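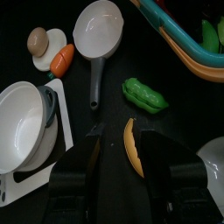

Toy pan, pea pod, carrot, egg. Yes, this is what I spend my workday budgeting for

OK so I promised a thread on how we're planning next year's equipment money, and I've got coffee, so let's go

The big item is a second table. We have one two-arm setup and everybody wants it at 2 in the afternoon. I've been going back and forth between Botport and Ginholm for weeks (my inbox is a mess)

Botport's quote is cheaper up front but gripper fingers are sold separately. Ginholm throws in 2 sets and then charges you for the cables!! Read the whole quote, people, all the way to the page with the tiny type

Stuff I forgot to budget for the first time: spare fingers, black fabric for the walls, shipping on the table itself, and a place to put the boxes

Also shipping. Did I say shipping? The Figueroa warehouse wanted $420 to bring a tabletop up one flight of stairs. I said we'd carry it ourselves and my back has opinions about that

Play food is the cheap part. I put in $20 for it and moved on with my life. If you're writing one of these budgets, don't let the fun stuff eat your meeting time — ours did
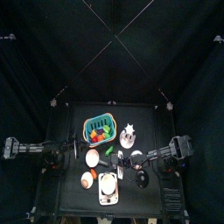
Do you buy both arms at once or start with one?

Depends on the jobs you have lined up, but if any of them need one hand to hold and the other to move, get the pair in the same order. We priced adding the second arm later and the extra delivery and setup fees ate up what we'd saved by waiting.

Service plans: I'm leaning toward paying per visit. Bristurholm offers a yearly plan and it looks great until you see that travel is extra

Orders have to be in by October, so if you've bought from Ginholm lately, please tell me how long they took to ship. Their sales page just says "soon" and I can't put "soon" in a spreadsheet

Going to go fight with the cable line again, will post the final list when it's signed off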